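How do you dig a tunnel under a river?

Share 41 Comments 2

If you live near a big river, you may have gone underneath it without noticing. The train goes dark, your ears might feel a bit funny, and a few minutes later you are on the other side. All that time there was mud, rock and a whole river above your head.

People build tunnels under rivers when there is no good place for a bridge. Sometimes tall ships need to get past. Sometimes both banks are already full of houses and shops, and there is no room for the long ramps a bridge would need.

Checking the ground

Before any digging starts, engineers need to know what is under the riverbed. They send out a flat boat called a barge with a drill on it. The drill is hollow, like a straw. If you push a straw into a layered cake and pull it out, you get a little tube of cake with all the layers in order. The drill does the same thing with the ground. The tube of rock and mud it brings up is called a core.

Cores were taken all the way across the river for the Flaltside tunnel, which carries trains to the Jirketton side. They showed soft grey clay near the top and hard sandstone further down. The engineers chose to go through the sandstone, because hard rock holds its shape better while you are digging.

The digging machine

Most long tunnels are dug with a tunnel boring machine. "Boring" here means making a hole. The machine is a very long metal tube, and the one used at Flaltside was 94 metres from front to back. That is nearly as long as a soccer field.

At the front is a big round plate called the cutterhead. It is covered in hard steel wheels and teeth. As the cutterhead turns, it grinds away the rock a little at a time. Strong rams behind it push the machine forward. On a good day the Flaltside machine moved 10 metres. On a bad day it did not move at all, because worn teeth had to be changed.

The machine was lowered in pieces down a deep shaft on the river bank and put together at the bottom. It is far too heavy to lower in one go.

Where does all the rock go?

The broken rock and dirt is called spoil. It falls through gaps in the cutterhead and lands on a moving belt, which carries it back along the tunnel. At the shaft it is lifted up to the surface and loaded into trucks.

Rock is rough stuff. It scrapes and bangs against everything it touches, and the paint on buckets, chutes and bins does not last long. Underneath the paint is bare steel, and the crews keep checking that it has not worn too thin.
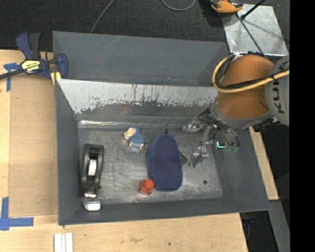 Worn metal: the grey coating has come off part of this bin's sloping side.

Spoil can be useful. Clean sandstone can be crushed and used under roads and paths. Some of the rock from Flaltside was used to build up the ground at Sarmiento Park, where there is now a hill for rolling down.

Keeping the river out

Water pushes down on a tunnel all the time, and it can squeeze through very small cracks. So the tunnel needs a strong lining.

The lining is made of curved pieces of concrete called segments. They are made in a factory and brought to the machine on little trains. A lifting arm inside the machine picks up each segment and holds it against the wall. When enough segments are in place, they make a full ring. Then the machine moves forward and the crew starts on the next ring.

Rubber strips between the segments squash together and stop water getting through. A runny kind of cement called grout is pumped into the space between the ring and the rock, where it sets hard.

Coming out the other side

How do the workers know they are going the right way? You can't see the sun or a street sign down there, and GPS does not work through rock. They use a laser. It shines a straight line of light from a fixed point onto a target on the machine. If the light is off the centre of the target, the driver steers back a little.

After the machine breaks through on the far bank, it is taken apart. The tunnel still needs tracks, lights, fans, pumps and escape doors before any passengers can use it. At Lultell station, where the line comes back above ground, you can see one of the old cutter wheels next to the ticket gates. You are allowed to touch it.

Words to know

Core: a tube of rock or soil drilled out of the ground.
Cutterhead: the turning plate at the front of the machine.
Grout: runny cement used to fill gaps.
Segment: one curved piece of a tunnel ring.
Spoil: the rock and dirt dug out to make a tunnel.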